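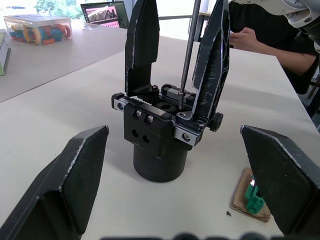 Rack and pinion on the bench, Wednesday

Rack grease: dry film or lithium?

stirnstead_mill
I have two small rack and pinion slides to look after, plus the rack on my drill press. The manual for the press (an old Allard) says light oil and leaves it there. I have been using white lithium and the teeth pack up with dust in a few weeks. What does everyone else put on open racks?

pinion36
Dry film PTFE. Clean the teeth with mineral spirits and a brass brush, spray, let it sit overnight. I do mine every November and forget about it until the next one.

Hường Huỳnh
Dry film is fine on a slide you move by hand. I would not put it on a drill press quill. There is real load on those teeth and the film wears through. My press got noisy after maybe 20 hours on it. I went back to way oil, one drop per inch, wiped almost off.

pinion36
Mine has nearly 400 hours and it's quiet. How did you prep it?

Hường Huỳnh
Degreaser, then alcohol. Same can you use, I think, the Ongart one. Might be my pinion, it was worn when I bought the press.

cidside_dan
A worn pinion will be noisy with anything on it. Check backlash before you blame the lube.

stirnstead_mill
I have some play in mine too. Is there an adjustment, or do I shim it?

cidside_dan
Depends on the press. Some have an eccentric bushing behind the handle hub. If yours doesn't, shim the rack, but go thin. Too tight is worse than loose.

old_quill
Still lithium here, 33 years. Brush the teeth off once a month. The dust is going to stick to oil too.

Hường Huỳnh
Less of it, if you wipe it down.

stirnstead_mill
OK. Oil on the press, dry film on the slides. I'll look for that bushing this weekend.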